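Gistell Printed Wall Panels
Interior Surfaces / Wall Coverings / Large Pattern

Gistell panels are supplied by Hedix for shops, canteens, waiting areas and exhibition rooms. Each panel is printed to order and finished with a matte coating that may be wiped down with a damp cloth. Hedix has made printed wall coverings since 1989. 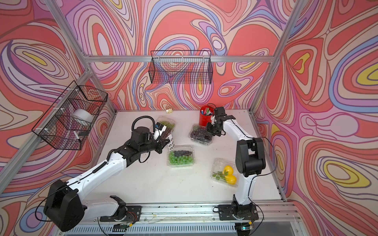
Panels are 98 inches high and may be trimmed on site with a utility knife. Adjoining panels are numbered on the reverse and should be hung in sequence from left to right. Walls must be clean, dry and primed before work begins. A joint tolerance of up to 5 millimeters is allowed at inside corners — wider gaps should be closed with the matching trim strip, sold separately.

The range was drawn by Korkor Asante and currently includes 213 patterns. Custom colors are available on orders placed through the Agbenyega sales office.
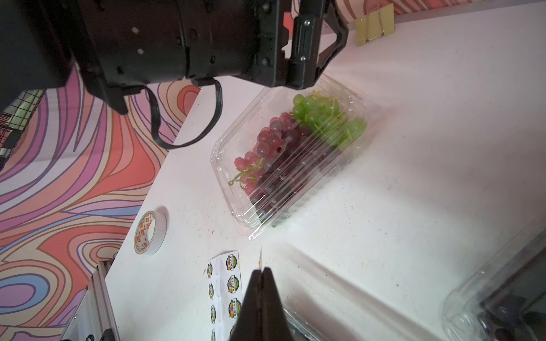

Samples are sent free of charge to trade customers and need not be returned. Orders are confirmed in writing once a signed proof has been received, and printed panels cannot be exchanged after that point.

Trade inquiries: Iddrisu Abubakari, Agbenyega office
Technical questions: Fabrice Fleury
Prices valid from 4/1/26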